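About Kermani

Home | Shop | Repairs | Evening classes | About us | Contact

Who we are

Kermani is a bedding shop and workroom in Zadow. We sell sheets, quilts, blankets, pillows and mats, and we mend and clean the ones people already have. The shop is on the ground floor of the old Tekon building, on the side facing the canal. The workroom is upstairs. There are 8 of us, and most of us work on both floors in the course of a week.

The business started as a market stall selling sheet ends and seconds. Customers kept bringing back things bought elsewhere and asking if we could take up a hem or close a split seam, and within a couple of years the mending was bringing in as much as the selling. We took the upper floor of the Tekon building when the umbrella makers moved out. Their cutting table was too big to get down the stairs, so it stayed, and we still cut on it.

We are independent and owned by the people who work here. We have one shop and no plans for a second.

What we sell

Our stock is mostly plain. Cotton sheets in white, cream and a blue that we have had dyed for us from the start, flannelette from the end of September, and linen when we can get it at a price people will pay. Pillows are feather, wool or buckwheat. Blankets are wool, in two weights. We also keep a shelf of children's bedding with prints on it, and that shelf sells faster than anything else in the shop.

The Dremeo range is our own. It covers fitted sheets, duvet covers and pillowcases, all sewn upstairs from cloth we buy by the roll. Sizes follow the mattress and we do not use small, medium and large. If you have a mattress that is deeper than usual, or a bed that was built into an alcove, bring the measurements in and we will make a sheet to fit it. There is a small extra charge for odd sizes. It normally takes 8 working days.

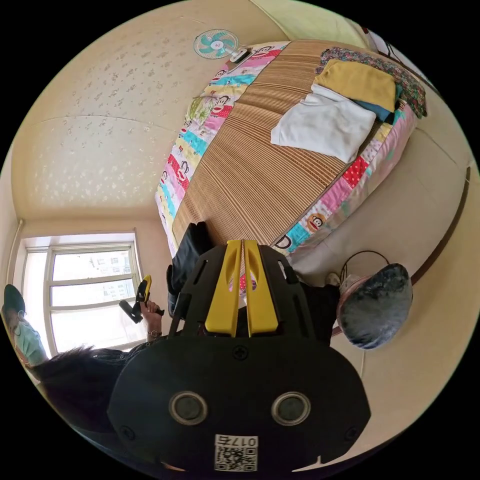
Hot weather bedding has become a bigger part of what we do. When the stall opened we sold almost nothing between June and the first cold nights, apart from a few cotton sheets to people with holiday lets. Now the summer is when the telephone rings most. People in top-floor flats ask for something cooler to lie on, and a lot of them have already tried a fan. A bamboo sleeping mat with fine slats, laid straight on the bed with the patchwork quilt left underneath, is one way of doing it, and it saves having to find a cupboard for the quilt. Others prefer to strip the bed down to the mattress and put the mat over a single sheet. We stock mats in single and double widths and will show you both ways in the shop.

We ask people to try lying on a mat before they buy one. Some like a firm surface at once and some never do. We would sooner lose the sale than have the mat come back. Shoes off, please, and there is a chair if you need one.

Repairs and cleaning

Anything made of cloth that goes on a bed can be brought in for repair. The jobs we see most are worn quilt edges, sheets split down the middle, blankets with moth, and duvet covers with broken fastenings. We turn sheets sides to middle in the old way, which gives you a seam down the centre but several more years of use. Patchwork we mend with cloth as near as we can find to the original. If you have scraps left from when the quilt was made, bring them with you.

We mark every item with a cotton tag when it arrives and write down any stains and tears with you at the counter. You get a copy. Prices are on the wall by the till and on the repairs page. If the work will come to more than the price we gave you, we ring before carrying on.

Wool and feather items are washed on the premises. Very large quilts go out to a laundry across town that has the machines for them. We do not take mattresses, electric blankets or anything that has been wet and left in a bag.

Bamboo mats cannot go through a machine. Wipe them with a damp cloth and a little mild soap, wipe again with clean water, and dry them flat, out of strong sun. Roll them for storage and keep them somewhere with a bit of air. A mat that is folded against the slats will crack, and we can do very little with it after that. Bindings that have come away can usually be sewn back.

Evening classes

The classes began as an open evening once a month, when people could bring a piece of mending and use our machines. They are now held in term time from 7 pm in the workroom. The beginners' course covers threading and cleaning a machine, straight seams, hemming a sheet and making a pillowcase with a flap. The second course is hand quilting and goes on for longer. People tend to repeat it, and we have no objection.

Places are limited by the number of machines. You can bring your own if it is portable, but please tell us first so that we can find you a socket. Cloth for the first pillowcase is included in the fee. The stairs to the workroom are steep and there is no lift, so we run a hand-sewing session on the shop floor on some afternoons for anyone who cannot manage them. Times are on the door.

Our newsletter

We print a small newsletter for customers. It has care notes, a list of what has come in, a page of readers' letters, and usually a pattern. Copies are free at the till and we post it to anyone who sends stamps. Older issues are kept in a box file under the stairs and you are welcome to sit and read them. The piece below is reprinted from one of them. People still ask for it at the counter.

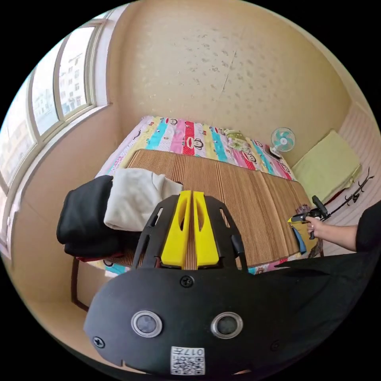
The Kermani Newsletter, Issue 56

Changing over the beds

There is no correct week for putting away the winter bedding. We used to say the end of May, and then we had a cold June and half our customers had to get everything out again. Go by the bedroom. If you are pushing the covers off at night more often than you are pulling them up, it is time.

Wash before you store. Moths and mildew both do better on cloth that has been slept in. Blankets should be completely dry, and with wool that means a day longer than you think. Fold along different lines from last year so that the creases do not wear through. Plastic bags are fine for a journey but not for the summer. An old pillowcase is better, and it costs nothing.

Put the heaviest things at the bottom of the cupboard and leave one blanket where you can reach it in the dark. Pillows can stay out all year, but give them a few hours on the line if the day is dry and breezy.

While the bed is bare, look at the mattress. Turn it if it is the turning kind. Run a hand along the seams and feel for anything loose. Check the slats or the springs of the base and tighten what needs tightening, since you will not want to do it once the bed is made up again.

Where our cloth comes from

We buy from 2 mills for the Dremeo range and have visited both of them. The wool blankets are woven within a day's drive. Mats, buckwheat husks and some of the printed cottons come from further away through an importer, and we tell customers so when they ask. If we do not know where something was made we say that we do not know.

Offcuts are sorted by colour and sold by weight from the baskets near the door. The smallest pieces go to the classes for practice, and what is left after that is used to stuff draught excluders — we make those in October and they are usually gone within the month.

Working with us

We take on one trainee at a time. The training is paid and covers cutting, machine work, hand repair and serving in the shop. No experience is needed, though you should be able to sit still for a fair while and be willing to unpick. When there is a vacancy we put a card in the window and a notice on this page. There is no vacancy at present.

Finding us

The Tekon building is at the lower end of the canal path in Zadow, next to the footbridge. The shop entrance is the green door. The other door belongs to the picture framers, who are used to redirecting people. Loading is possible in the yard before 10 am if you are bringing something heavy. Repairs can be handed in at any time the shop is open, and collected on production of your ticket. If you have lost the ticket, describe the item and we will look for it.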